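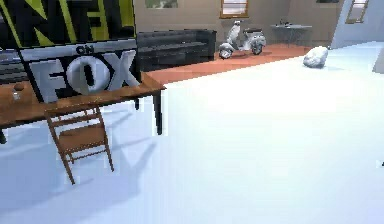
Common room, sign and long table.

**Gedivstead holiday let - pre-season safety checklist**
Inspected Thursday, May 5, 2022. Previous inspection: March. Sheet reference 661.

Marks used: OK = no action. A = attention needed before guests arrive. M = monitor, look again next time.

## 1. Smoke and heat alarms

- Alarm in each bedroom, test button held until it sounds - OK
- Alarm on landing - OK
- Heat alarm in kitchen - A
- Expiry dates read and written in the log - OK

Comment: the kitchen heat alarm sounded but was faint next to the others. It is past its replace-by date. Order the same mains type so the base plate can stay where it is. The bedroom alarms are all in date, and the covers have been vacuumed. Spare batteries are in the meter cupboard, top shelf.

## 2. Escape routes and doors

- Front door opens from inside without a key - OK
- Back door opens from inside without a key - A
- Bedroom doors close fully on their own latch - M
- Stairs clear, handrail firm - OK
- Emergency torch by the front door - OK

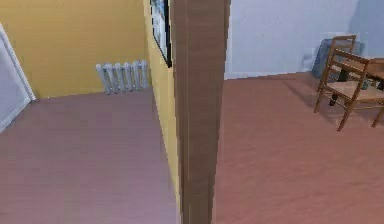 Doors took up most of the morning. The back door still has the old two-sided lock and a guest could be shut in with the key upstairs, so it needs a thumb-turn cylinder. Measure it before ordering, as the Neten cylinders come in more lengths than the shop keeps. Two bedroom doors stick at the head in damp weather and want easing with a plane, then sealing along the cut. On the wooden post between the yellow-walled room and the pale one, any touching up should be done in a clear or mid-brown finish and the wall colours kept off it with tape. Hinges throughout were given a drop of oil and the screws checked for tightness.

## 3. Electrical

- Consumer unit accessible, circuits labelled - OK
- RCD trips on test button - OK
- Sockets and switches free of cracks or scorch marks - A
- Portable appliances checked for damaged leads - OK
- Outside socket cover closes - M

Comment: one double socket in the utility room has a cracked faceplate. Circuit isolated and taped off, electrician to replace. The toaster was removed as the lead had been nipped behind the worktop. The hinge on the outside socket cover is stiff but it does shut.

## 4. Fuel and heating

- Boiler service certificate in folder - OK
- Carbon monoxide alarm, boiler cupboard - OK
- Carbon monoxide alarm, stove - OK
- Flue terminal clear of ivy - A
- Chimney swept, certificate in folder - A

Comment: the sweep is booked but has not been. The stove is not to be lit until the certificate is in the folder, and the notice stays on the stove door until then. Ivy needs cutting back from the flue on the north side. Use the long loppers, not a ladder on the gravel.

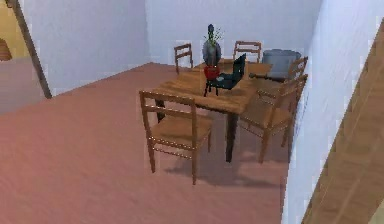
**Does a stove room need its own carbon monoxide alarm if there is one by the boiler?**
Each room with a fuel-burning appliance should have its own, because an alarm in the boiler cupboard may not pick up fumes from the stove until they have spread through the house.

## 5. Water

- Hot tap temperature, kitchen and bathrooms - M
- Little-used outlets flushed - OK
- Shower heads descaled - OK
- Stopcock turns and is labelled - OK

Comment: the bath hot tap read 47 degrees after running for two minutes. That is warmer than wanted for a family let. Ask the plumber whether the mixing valve can be turned down or needs changing. The annexe shower had not been used all winter and was run for 7 minutes with the door shut and the fan on.

## 6. Windows, glass and falls

- Upstairs restrictors fitted and working - A
- Low glass marked as safety glass - OK
- Blind cords secured to cleats - OK
- Window handles tight - OK

Comment: the restrictor in the back bedroom has lost its screw and opens too far. Funivwood sell a replacement pack, or use the spare from the Vídalín cottage if it is still in the drawer there. Do not put a bed or chest under that window in the meantime.
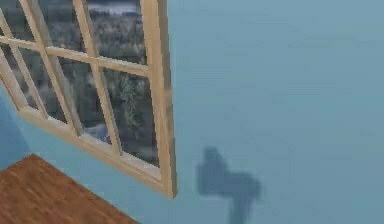
Multi-pane window, light wood frame.

## 7. To finish before first guests

- [ ] Kitchen heat alarm replaced
- [ ] Back door cylinder changed
- [ ] Utility room faceplate replaced
- [ ] Ivy cut back
- [ ] Sweep's certificate in folder, notice taken off stove
- [ ] Back bedroom restrictor refitted
- [x] Toaster removed
- [ ] New toaster bought

Keep this sheet at the front of the house folder with the old one behind it.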